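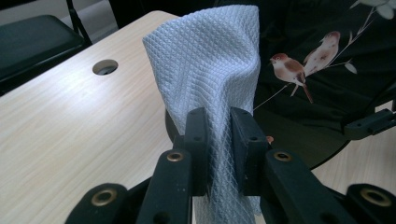

Skyrme House > Residents > Minutes > Linen and Laundry

MINUTES, LINEN AND LAUNDRY MEETING
Jul 24, 2018

Present: Severyn Panasiuk (chair), Ailbhe Hanrahan (minutes), 7 residents, one of them asleep.

1. Last minutes
Approved, after Ailbhe corrected "missing towels" to "towels."

2. White cloths
The white cloths with the little diamond pattern were discussed at greater length than the roof was in November. Severyn likes them. Ailbhe finds that they bunch up whichever way you fold them, and that a stack of them leans. A motion to fold in thirds passed. A motion to define thirds was put off.

It was asked whether the cloths are for drying dishes or for dusting. Both camps have been using them with confidence for a year. Agreed: dishes only, old ones to go in the dusting bin. Severyn to label the bin. Severyn labeled it last year too, and would like the label back.

3. Supplies
Anar quoted $583 for 50 new cloths and a shelf. We don't want the shelf. Anar feels strongly about the shelf. Ailbhe to ask Rivik for a price without one.

4. Closet
The closet door still opens only if you lift it. Residents who can't lift it should knock on number 10, where they can.

5. Any other business
Someone asked who has the good iron. Silence was noted.

Meeting closed when the kettle boiled.

Last updated by A. Hanrahan, after complaints about item 2

Recent items
Dryer rota, revised again
Brurnamel soap: results of the sniff test
Lost socks, open list
Minutes, November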